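About Us

Who we are

Ustik is a small service shop that sets up, looks after and repairs robot hands. We do the mechanical work, the wiring and the software side, and we do it for customers who have one hand on one arm and need it to keep running. Most of them are college labs and small manufacturers within a day's drive of Durnotby.

The shop was started by Fumiko Ichikawa, who had spent 15 years repairing packaging equipment before she took in her first robot hand. She still does the final check on every hand that leaves the building. There are five of us now. Everyone on staff can strip a finger, replace a tendon and put it back together, including the person who answers the phone.

What we work on

Most of our work is on multi-finger hands with a separate thumb. We also take single-arm cells where the hand is the part giving trouble. We do not sell arms, and we do not take a commission from anyone who does.

How a setup goes

Every hand gets a model before it gets a job. We build the arm, the hand and the table in simulation, add the object the customer wants handled, and work out the approach there. Wire goods are a good test. A mesh tray has thin rims, open gaps and rounded corners, and a fingertip that is slightly off will go past the rim. We want the thumb on one side of the edge and the fingers on the other before anything closes.

Our standard test object is a three-tier letter tray on two A-shaped side frames. The reach comes in from the side toward the top tray, where the edge turns down into a short lip. 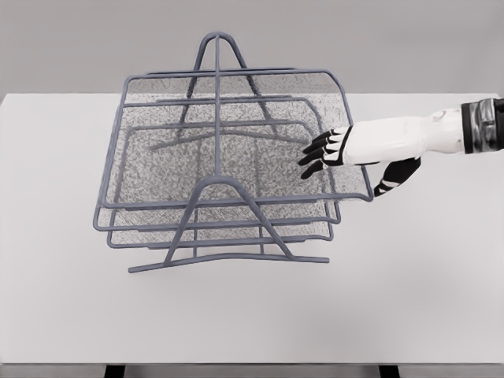 Issue 5, page 15

The thumb takes the longest to get right. In the tray setup it sits low, under the lip, while the fingers come over the top. If the thumb's zero position is wrong in the model, it will be wrong on the bench too, so we set that joint first and do the fingers after it.

Once the approach is settled we move to the real hand. The order is the same each time:

Check the wrist mount and torque the bolts.
Home each joint with no load.
Record the zero positions and compare them with the model.
Run the approach at low speed with no object on the table.
Put the object in place and run 100 cycles.

We write down every stop during those cycles, even if the hand recovers by itself. The log goes to the customer with the invoice.

Looking after a hand

A hand in daily use should be inspected twice a year. We do a lot of this work in June, when the labs are quiet. We wipe down the fingers, look for play at the knuckles, check the cable where it passes through the wrist, and replace fingertip pads that have gone smooth. If a joint has drifted from its recorded zero, we find the cause before we reset it. Usually it is a stretched tendon or a loose set screw.

Please don't oil the finger joints between visits. It picks up dust and we have to clean it all out again.

Repairs

Send the hand with its controller and cable if you can. A fault that looks like a bad motor is often a bad connector, and we can't find it with half the parts. Tell us what the hand was doing when it stopped. We quote before we start, and we keep the old parts for you to look at.

As of Dec 10, 2021, our repair book stood at 3,772 entries. Each entry lists the fault, the part and the name of the person who fixed it. New staff spend their first weeks reading it.

Where to find us

Our shop is on Sornlow Road in Durnotby, in the former Amano printing building. The loading door is on the north side. Visitors are welcome but should call first, as the front office is sometimes empty when we are all at the benches.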